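Reading time: 4 minutes

Daily prayer email going out at the wrong hour, some readers getting it twice

Ticket 1605
Opened by: Gladys Nyanda, church office
Product: Griltar mailing list, hosted plan
Status: Closed
Last updated: September 1, 2019

What was reported

Our church sends a short devotional every morning. It has a verse, a few paragraphs, and a prayer at the end. It is set to go out at 6 a.m. so people can read it before they leave for work. In the second half of August it started arriving at 1 a.m. Several members keep their phones by the bed and were woken up by it. A smaller group told the office they were getting two copies, one at 1 a.m. and one at 6 a.m.

The list has 3,954 addresses on it. The office had not changed the schedule. The only change that month was moving the prayer requests form over from Shezi, the older program we used before.

First checks

Opened the schedule page in Griltar. Daily send was on, 6:00 a.m., Central time. Saved it again without changing anything. The next morning's devotional still went out at 1 a.m.

Sent a test to the office address. It arrived within a minute and there was one copy. Sent a second test to the pastor's address. Same result, so the sending itself was working.

Looked at the headers on one of the early messages. The send time was 6:00, but the zone was listed as UTC. In summer that is 1 a.m. for us, so the early hour was explained. It did not explain the second copy.

Asked support whether the account had a second time zone setting somewhere. They replied the same day and said yes, there are two. One belongs to the schedule and one belongs to the list. If they differ, the list setting wins.

The time zone

The list setting is under Lists, then Details, then the small gear at the bottom of the page. It was on UTC. Support said an import from another program will reset it if the import file has no zone in it, and the Shezi file did not have one.

Changed it to Central and saved. Left the schedule page alone.

Next morning: delivered at 6:00. No early copy to the office address. Two members still reported duplicates, though now both copies came at 6:00.

The duplicates

Exported the list and sorted it by email. There were 116 addresses in there a second time. Griltar normally refuses a repeat address, but these had a capital letter or a trailing space in one of the two entries, and the import had let them through as new people. They were all people who had sent in a prayer request through the old form.

That also explained the two different hours. The imported entries had been put in a segment called "Prayer Chain" that kept its own zone, Central. The main list was on UTC until we changed it. So a person in both got one copy at each time.

Support offered to merge them for us. We asked to do it ourselves because some of the entries have notes attached, such as a hospital stay or a death in the family, and we did not want those lost.

Steps that fixed it

1. Pause the daily send. If you skip this and the merge runs past 6 a.m., the devotional goes out to whatever part of the list is finished.

2. Export the full list and keep a copy on the office computer. Ours is in the Flavovetti folder with the bulletin files.

3. In the Prayer Chain segment, change the zone to "Same as list." The button says Inherit on the older screens.

4. Run Clean Addresses. It removes spaces and makes everything lowercase. It does not delete anybody.

5. Run Find Duplicates and choose "Keep notes from both." The default is "Keep newest," and that one drops the older notes – check it before pressing Merge. 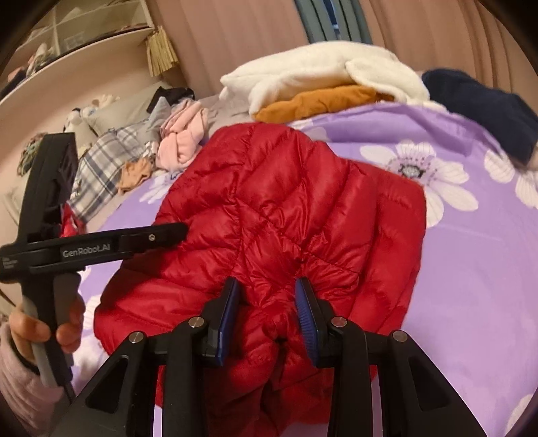 6. Turn the daily send back on and look at the line under the button. It should show the next send time with the zone spelled out.

After the fix

Three mornings in a row at 6:00, one copy each. The two members who had written in confirmed it. Opened several of the merged entries and the prayer notes were there in full.

One thing is left over. Members on Gronberg mail get the devotional ten to fifteen minutes late. Support says that delay is on the receiving side and they can't change it. Gladys has put a line in the bulletin so those people know it is coming.

If the office imports from Shezi again, for the Bible study sign-ups or anything else, check the list time zone the same afternoon.

Closed by the church office.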